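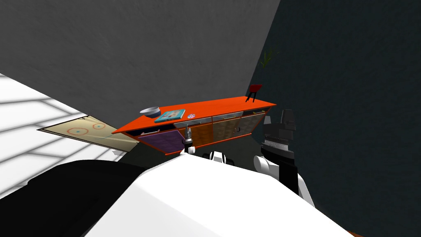
Sideboard (furniture)

Grusus Home Encyclopedia
Revised in July by the furniture desk, Eltbridge
Print this article | E-mail this article

A sideboard is a long piece of furniture with a flat top and closed storage under it, made in the first place for the dining room. The top is used for putting down food before it is served, and the inside is for plates, glasses, table linen and cutlery. In present homes the sideboard is also found in the living room, the hall and the bedroom, and it often holds things which have no relation with eating.

The word is old in English. At first it meant simply a table standing at the side of the room, or even only a board laid on supports. The storage came later, and the name stayed the same when the object changed.

Names and related furniture

The names for this family of furniture are used loosely, and dealers do not agree with each other. A buffet is in many catalogs the same thing as a sideboard, but with longer legs or a taller body. A credenza was in Italy a side table connected with the serving of food; in American offices the word now means a low cabinet placed behind or beside a desk. A dresser in the British sense has open shelves above the cabinet for showing plates, while in the United States a dresser is a chest of drawers for clothes. This last difference causes many wrong orders from overseas shops.

A hutch is an upper part with shelves or glass doors that stands on top of a sideboard. When a hutch is fixed permanently, most writers call the complete piece a china cabinet. A media console has the general shape of a sideboard, but it is usually lower and has openings at the back for cables.

History

In the great houses of medieval Europe the side table had two tasks. Food and drink were prepared on it, and the valuable vessels of the house were shown on it. In some courts the display was built up in steps, covered with cloth, and the number of the steps was a matter of rank. Such a display stood there to be looked at, and much of the metal on it was never used during the meal.

Cupboards with doors came into use for the same rooms during the following centuries. They were heavy, often of oak, with carving on the front. The closed space could be locked, and this was important when spices and sugar were expensive goods.

The sideboard in the form that we recognize today developed in England in the later part of the eighteenth century. Earlier in that century, a wealthy dining room could have a side table with a separate pedestal at each end. On the pedestals stood urns, for water or for keeping the knives. Cabinetmakers then joined the table and the pedestals into one body, with drawers in the middle and deep cupboards at the sides. A brass rail at the back was common, and it protected the wall or carried a curtain. American makers took over the form soon after, and many of them used mahogany with light inlay.

In the nineteenth century the sideboard became larger. Mirrors were added at the back, and the carving showed fruit, fish and hunted animals. A big sideboard was a normal part of the middle-class dining room, also in houses where the dining room was hardly big enough to walk around it. Factory production made the pieces cheaper, but it did not make them lighter.

After 1900 the taste changed in the direction of plain surfaces. Makers who followed the Arts and Crafts movement left the joints visible. In the middle of the twentieth century the low and long sideboard, with sliding or hinged doors and short tapered legs, spread from Scandinavia and other places. It is this type that is most copied today. The separate dining room was disappearing from new apartments, and a low cabinet could stand under a window or divide one part of a room from another.

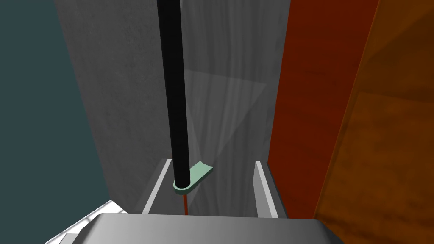 Construction

The body of a sideboard is called the carcass. It consists of the top, the bottom, the two sides, the back and the inner dividers. In solid wood the carcass is traditionally joined with dovetails or with mortise and tenon. In panels made of chips or fibers, dowels and metal fittings are used, so that the piece can be packed flat and put together at home.

Solid wood becomes wider in humid air and narrower in dry air. Along the grain the movement is very small, but across the grain it is enough to split a top which is fixed too rigidly. For this reason a good maker fixes the top with buttons or with screws in long slots. Veneer on a stable core has much less movement, and wide tops of modern pieces are mostly made in this manner. It is a mistake to believe that veneer is always a sign of poor quality. Many of the best sideboards of the eighteenth century are veneered.

The back panel deserves more attention than it gets from buyers. A thin back which is only stapled gives little stiffness, and when the cabinet is pushed along the floor the doors go out of line. A back set into a groove holds the carcass square for a longer time.

Long sideboards have a problem in the middle. If the bottom has no support there, it sinks slowly under the weight of the plates, and the doors begin to touch each other. The usual solution is an additional leg, placed a little behind the front so that it is not seen. Some makers use a rail under the bottom in place of the leg.

Doors and fronts

Hinged doors give full access to each compartment but need free space in front. Sliding doors need no such space, and they suit narrow rooms, but only a part of the inside can be reached at one time. Tambour doors, made of narrow strips glued on cloth, run in a curved groove and disappear into the side of the body. They are pleasant to use when they are well made, and they are difficult to repair.

Fronts can be painted, veneered, carved, or covered with cane or cloth. Cane and open weave let the air pass, which is useful if the cabinet holds electrical equipment. Panels in several colors on one cabinet were a fashion of the postwar decades and have returned since then. Handles may be knobs, bars, cups or cut openings, and some doors have only a push catch with no handle at all.
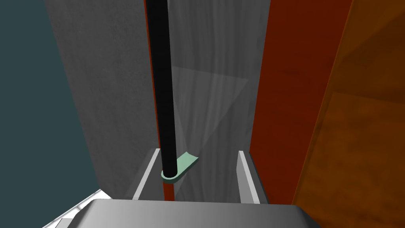

Black rod with a pale green tab at its lower end. Computer rendering.

Dimensions and placing

There is no fixed size. The traditional serving sideboard is high enough for a standing person to carve meat or fill glasses without bending. The low type is at the height of a seat or a little more, and it is not comfortable for serving. The depth should be measured against the largest dinner plate or serving dish in the house, with the thickness of the door and the back taken into account.

In a dining room the sideboard is commonly placed on the wall nearest to the kitchen. Enough space must be left so that a guest can push back the chair while another person is standing at the cabinet. Heavy pieces should not stand directly beside a radiator, because the dry heat opens the joints and lifts the veneer. A tall or narrow piece must be fixed to the wall in homes with small children.

Use and contents

The order of the contents is a question of habit, but some rules are widely repeated. Heavy dishes go at the bottom. Cutlery goes in the upper drawers, where it can be sorted in trays, and one of these drawers is in older pieces lined with cloth against scratches and tarnish. Tablecloths keep better when they are rolled, as sharp folds turn yellow along the line.

A common set for a family is of eight places, and a low cabinet of medium length takes this without trouble, together with the serving dishes. On the top people put lamps, bowls, books, framed photographs and whatever comes into the house during the day.

Care

Dust should be removed with a soft cloth that is only slightly damp. Silicone sprays give a quick shine but make later refinishing difficult. Hot dishes need a mat, and glasses need a coaster, especially on shellac, which turns white from water and is dissolved by alcohol. Fresh white rings on an old finish are often only in the surface and can be treated by a restorer at small cost. Sliding doors run better if the groove is cleaned with a dry brush and then rubbed with candle wax. Oil must not be used there, as it collects dust.

Before moving a sideboard, the drawers and loose shelves are taken out and the doors are tied. The cabinet is lifted by the carcass and never by the top. Tapered legs break easily at the screw plate when the piece is dragged.

Regional makers

In Bemlow the local type has three doors and a row of shallow drawers over them, and it stands on a closed plinth. The Baek workshop in Eltbridge produced a related model in ash with sliding doors, of which the museum in Bemlow keeps 13 pieces. Both types are often sold under each other's name.

See also: Buffet; China cabinet; Credenza; Dresser; Tambour

Reader comments

Reader in Bemlow: The plinth is not always closed. My grandmother's has a gap of two fingers at the back for the baseboard, and I think this was done by the maker.

ash_and_oak: Please add something about woodworm. I bought a Baek with sliding doors and there are holes on the inside of the left one. Are they old or should I be worried?

Eltbridge reader: Put dark paper under it for a few weeks. If there is fresh powder on the paper, then call someone.

tableside: Candle wax worked on my doors, thank you. But mine still stick at one end when the weather is humid.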